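The left arm had been drifting since November, and Nel could not have been happier about it. A fault you could measure! She had the covers back on by lunch, fresh grease in the wrist, the cable loop re-tied so it would stop snagging, and 552 clean cycles on the counter before she let herself believe any of it.

"Now the right one," said Oluf Nørgaard from the doorway. He had driven up from Skostbridge with a bag of pastries and strong opinions about torque.

"Now the right one," said Nel, and she grinned, and typed the new offsets in. Three millimeters lower over the lid. She held one hand near the stop button and pressed go with the other.
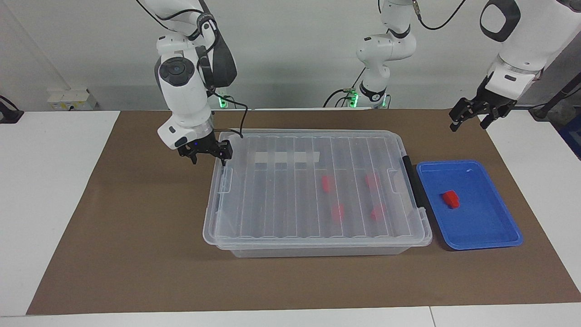
The Lelluretti cell during setup, right gripper over the storage box.

"Slower," said Oluf.

"It's at 30 percent!"

"Slower anyway."

She dropped it to ten, just to please him, and they both leaned in like people at an aquarium. Oh, she loved this part — the brakes letting go with that soft double click, the whole white arm waking up under its own weight and deciding to hold. She listened for the old grinding in the elbow and heard only the fans.

Oluf had stopped chewing. "You changed the bearing."

"I changed the bearing," said Nel, and reached for a pastry.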